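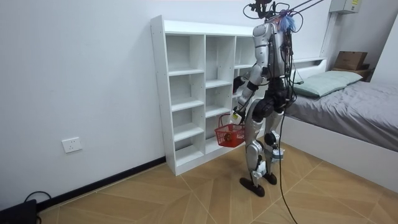 ## The basket method, and whether I believe in it

Every newsletter needs a tidying item sooner or later, and I've put this one off for as long as I could. Ashton Harawira wrote in after the September issue to ask why we'd never covered the basket method for kids' rooms and small bedrooms. I wrote back that I thought it was a fancy name for picking things up. Ashton wrote back that I should try it before being rude about it. Fair enough.

For anyone who's missed it, the idea goes like this. You have an open cubby shelf against the wall and a basket with a handle. You walk the room once and put everything that's out of place into the basket. Then you stand at the shelf and empty the basket, one cubby at a time, until there's nothing left in it. You don't stop to sort on the way around, and you don't wander off down the hall with a single sock.

People who like this method like it a great deal. I've heard it will change your mornings, your marriage and your carpet. I gave it 30 days in our spare room at Dakby, which is small, has a cubby shelf much like most cubby shelves, and collects whatever the rest of the house doesn't want.

### The basket

A plastic shopping basket is the right tool, and I'll admit that first because it annoyed me. I began with a nice woven one and gave it up within the week. It had no proper handle, so it needed both arms, and then I had to put it down on the floor to take anything out. A shopping basket hangs from one hand and leaves the other free for the shelf. With mesh sides you can also see what's lurking at the bottom, so the last small thing doesn't live in there until Christmas.

The Hrytsenko hardware shop had a stack of them. They also had a "home reset caddy" by Fleludum, in three shades of grey, at a price I won't print. It was a basket.

### The shelf

This is where I part ways with the fans. An open cubby shelf looks wonderful on the day you fill it and less wonderful every day after. There are no doors to close on your failures. The low cubbies are fine for children and hard on my knees, and the chest-height ones in the middle end up doing all the work. By the second week everything I used was crammed in at chest height and the bottom row held a jigsaw and a bag of other bags.

My changes, for what they're worth:

- Leave one middle cubby empty on purpose. Everything new lands there, and you clear it when you feel like it.
- Heavy things go at the bottom, even if you like looking at them.
- Don't label anything for the first fortnight. I labelled on the first evening and peeled most of it off again.
- If your shelf has drilled holes in the side panel, use them. Mine does, and it had never occurred to me to move a single board. One level down and the picture books stood upright for the first time.
- Check that a tall shelf is anchored to the wall before you encourage small people to help themselves.

### The floor

A hard floor makes the whole thing easier. You can see what's on it, and a basket slides along with a nudge of the foot. Our spare room has carpet the colour of oatmeal, and I found a beige button by stepping on it. I can't blame the method for that, though I tried.

### Did it work?

Sort of. The room is tidier than it was. I'm not convinced the method did it - I think I went in there every day for a month, and a room you visit every day gets looked after. Any system would have had the same help from me. I could have carried a bucket.

What I will grant Ashton is the part about not sorting as you go. I'm a terrible wanderer. Give me a hairbrush to put away and I'll be in the shed a while later, still holding the hairbrush, reading an old paint tin. With a basket on my arm I stayed in the room until it was empty, and most evenings that was quick work. I did get lazy toward the end and started parking the full basket on top of the shelf, and I gather this is the usual way people fall off the wagon.

The other thing I'd argue with is the claim, repeated in every article I read, that you should own a basket for each room. You then own a lot of baskets. We have 2 now, and the second one is already full of things that belong in the first.

If you've had better luck, or you keep a shelf like this with teenagers in the house, I'd like to hear from you. Letters go to the usual box at the Tranorwood hall, or leave a note at the library desk. Please keep it under 200 words. Ashton's original letter ran to four pages with a floor plan, and I'm still finding bits of it in the basket.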